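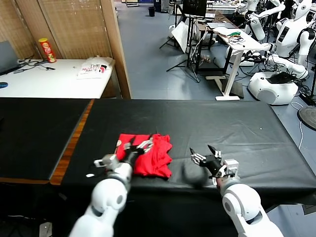
Figure 9.1 A folded red cloth on a black-covered table.

Chapter 9
Cloth, Colour and Care

Most of us handle cloth from the moment we get up until the moment we pull the covers over us at night, and yet very few of us could say what our own towels are made of without going to look at the label. In this chapter we are going to slow down and give ordinary household fabric the attention it deserves. You have already met fibres and yarns in Chapter 4, so some of the words will be old friends by now, but please don't worry if you need to turn back a few pages now and then – I still do it myself!

We begin with colour. A dye is a substance that takes hold of the fibre itself, while a pigment mostly sits on the surface and has to be stuck there with a binder. This is why a printed tea towel may fade in patches while a dyed one tends to fade all over. How well a colour stays put is called its fastness, and a fabric may be fast to washing and still lose its colour on a sunny windowsill. At the Westgate dye works, which you will read about in section 9.2, samples used to be hung in a south-facing window from March until the end of summer, with half of each strip covered by card.

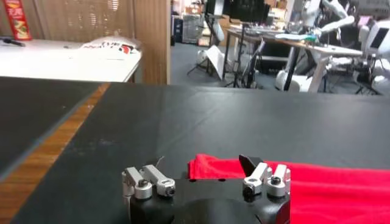
Strong reds have a long and rather troublesome history in the laundry. Older red dyes were often loosely held, and many a family has a story of one sock turning a whole load of shirts pink. It is a sensible habit to wash a new red item by itself the first few times, and more so with anything soft and towel-like, such as the bright red cloth shown here, as a thick fabric can hold a good deal of spare dye. You can try the simple test for yourself in Activity 9A: press a damp white handkerchief on a hidden corner for 15 minutes, lift it, and see whether any colour has come across.

From colour we move on to creasing, and to the question of why some fabrics spring back when you let go of them and others hold on to every wrinkle. Cotton and linen crease readily, especially when they are damp, and wool is much more forgiving.
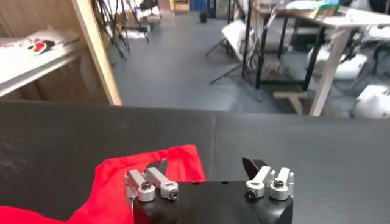
Folding matters too, and so does how long a thing stays folded. A tablecloth left in the same folds for years will weaken along those lines, and careful housekeepers have always refolded their best linen from time to time. Our second case study follows the Mavromatis linen store, where the large cloths were rolled on tubes and the small ones refolded twice a year.

Before you go on to section 9.1, find 2 pieces of cloth at home that feel quite different from each other, and keep them beside you as you read.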